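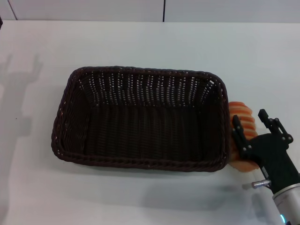
¿Cada cuánto hay que lavar una cesta de pan tejida?
Con sacudir las migas después de cada uso basta; el lavado se deja para cuando haya grasa o azúcar pegada en el trenzado.

De: Pei-shan Ko
Para: lista de la merienda, Lundalside
Fecha: 2020-02-02
Asunto: Re: cestas para la mesa de la merienda

Hola a todos:

Pongo arriba la pregunta que más se ha repetido, con la respuesta que acordamos en octubre, para no tener que buscarla en el archivo. Contesto ahora al mensaje de Oi-ling, que copio entero porque varios os habéis apuntado después.

> De: Oi-ling Lo
> Asunto: cestas para la mesa de la merienda
>
> Buenas tardes:
>
> El año pasado pusimos los cruasanes en bandejas y al final de la tarde
> estaban todos aplastados unos contra otros. Propongo usar cestas
> rectangulares, de las marrones oscuras con el borde trenzado, que
> caben bien en las mesas blancas y dejan sitio para las tazas.
>
> Tengo tres dudas. La primera, si hace falta poner paño o papel en el
> fondo. La segunda, qué hacemos con las migas, porque en un tejido tan
> oscuro no se ven y se quedan dentro. La tercera, si compramos más o
> nos arreglamos con las que hay en el armario de Ellmont.
>
> Kwan-ho pregunta además si se pueden mezclar dulce y salado en la
> misma cesta.
>
> Un saludo,
> Oi-ling

Voy por orden.

Paño o papel. Para cruasanes y bollos con mantequilla, paño de algodón doblado en dos, que cubra el fondo y suba un poco por las paredes. Como las paredes se abren hacia arriba, conviene que el paño sea más largo que la base. El papel se mueve y se rompe al coger las piezas. Para pan sin grasa no hace falta poner nada.

Migas. Se saca el paño, se vuelca la cesta sobre el fregadero y se dan unos golpes con la palma en la base. Después, brocha de repostería seca por las esquinas y por el borde trenzado. Para comprobar si ha quedado limpia, levantadla hacia la ventana: donde el tejido está más suelto tiene que pasar la luz por los huecos. Si hay alguno tapado, un palillo de madera.

Lavado. Las del armario son de fibra sintética, así que admiten agua templada con unas gotas de jabón. No las metáis en remojo toda la noche, que luego el borde tarda mucho en secar. Se dejan boca abajo sobre una rejilla. Las de mimbre que trajo Hsin-yi de su casa, solo con un trapo húmedo.

Comprar o no. He mirado el armario de Ellmont y hay 10 en buen estado. Con eso llegamos para las mesas largas. En Choi piden 484 por el lote que miró Pak-hei, y en Curko, 525 con el transporte incluido. Mi opinión es no comprar ninguna este año y gastar el dinero en paños, que los que tenemos están muy gastados. Necesitaríamos 22, contando los de recambio.

Dulce y salado. Separados. El cruasán coge enseguida el olor del queso. Una cesta para cada cosa y las saladas en el extremo de la mesa, junto a las servilletas.

Una cosa más sobre cómo llenarlas: una sola capa, o dos como mucho, con las piezas atravesadas y las puntas hacia los lados largos. Se cogen mejor y no se desmigan tanto. Se repone cuando quede media cesta. Y por favor, unas pinzas en cada mesa; la otra vez estaban todas en la cocina.

Kwan-ho, ¿puedes traer las cestas de Ellmont en el coche? Van encajadas unas dentro de otras y ocupan poco. Si alguien tiene paños blancos o crudos que no use, que me escriba a mí directamente y no a la lista.

Falta decidir la hora de montaje. Oi-ling había propuesto las cuatro y a mí me parece bien.

Saludos,
Pei-shan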